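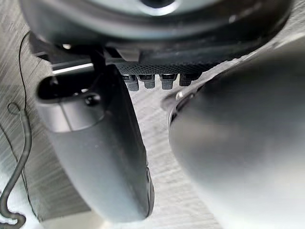

What happens to the people on the packing tables once the arms take over the small parts? For now we all stay, but the work is different and so are the hours.

December 2022

Second week of the new setup at Fundell. The arms did 3000 pieces today between the two shifts. I did none by hand, the first time I can say that since I started here.

Mostly I refill bins and clear stops. We had a bad run before lunch with the Jetside order, 163 rejects, and Loan Khúc and I went through them one by one. Her guess is the bags are too thin. Mine is that the grip is set too hard. We wrote down both and sent it to Betancur, who put the system in. No answer yet.

My wrists feel better, I will say that. My back is the same. The room is louder and people talk less – you can't hear the person across from you unless they shout. We used to get through a whole afternoon talking.

The late shift goes down to four people in January. They asked who wants to train on the controls and I put my name in. So did Loan. It pays a little more, though they would not say how much.

Tomorrow is the Flilano order, 607 boxes, mixed sizes. Need to bring earplugs and ask about my vacation days.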